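Ticket 2007: Milura dishwasher, upper rack comes out dirty
Opened by: Morfudd Hopkin, second floor kitchen, Jalali building
Assigned to: Hywel Eynon
Priority: Low (changed to High by M. Hopkin, changed to Low by H. Eynon, changed to High by M. Hopkin)
Opened: November 2004

M. Hopkin
Everything on the top rack comes out with grit on it. Fine gray-brown stuff, like the bottom of a fish tank. Bottom rack is spotless. I have run it on Normal, on Heavy, and on the one with the picture of a wine glass, which took two hours and did nothing for anybody.

H. Eynon
Have you cleaned the filter?

M. Hopkin
There is a filter?

H. Eynon
Setting status to Waiting on Customer. Bottom of the tub, turn the cup to the left, lift it out. Rinse under the tap, old toothbrush if it's bad. Please don't use the toothbrush for anything afterward.

M. Hopkin
It was bad. Found a cherry stem, most of a label from a jar of Lunden mustard, and a thing I am choosing to call rice. Ran it again. Bottom rack still spotless, top rack still gritty, though it's a better class of grit.

D. MacLeod
Adding myself because I use that kitchen too. Same problem at my house in September and it was the detergent. Switched to Tavik tablets and never looked back.

H. Eynon
Dwight, is your machine a Milura?

D. MacLeod
No.

H. Eynon
Noted. Morfudd, next thing is the upper spray arm. It hangs under the top rack on a plastic nut. With the rack out, give it a push. It should spin freely and coast a bit. Then hold it up to a light and look through the holes.

M. Hopkin
Spins fine. 10 holes, 7 of them plugged. Toothpick got five clear. The other two have something in there that's harder than a toothpick.

H. Eynon
Soak the arm in warm vinegar overnight, then shake it. If it rattles, keep shaking.

B. Espinoza
Who left a spray arm in a salad bowl full of vinegar? I had plans for that bowl.

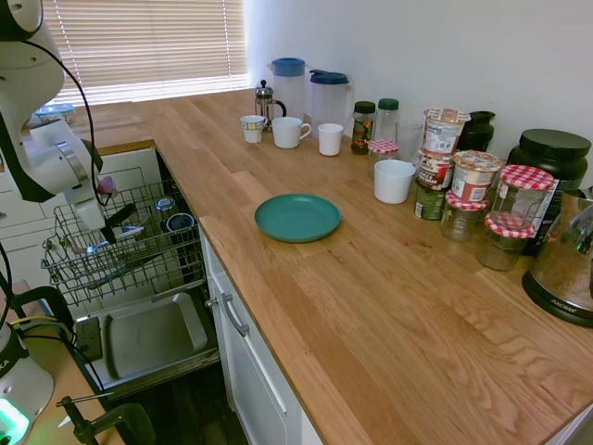 B. Espinoza
Does it matter which way up the arm goes back on?

H. Eynon
The holes face up toward the rack, and the nut should be hand tight only.

M. Hopkin
Arm rattled. Two seeds fell out, possibly tomato. Put it back holes up, ran Heavy with the usual detergent. Mugs clean, glasses clean, one teaspoon with a speck on it that I believe predates this ticket.

D. MacLeod
So it could still have been the detergent.

H. Eynon
Cause: blocked filter, then blocked upper arm. Fix: cleaned both. Adding a filter rinse to the monthly kitchen list, where Mali Craddock will see it and everyone else will not. Closing.

M. Craddock
Reopening. There is no monthly kitchen list. It was on the fridge and they replaced the fridge.

H. Eynon
New ticket please.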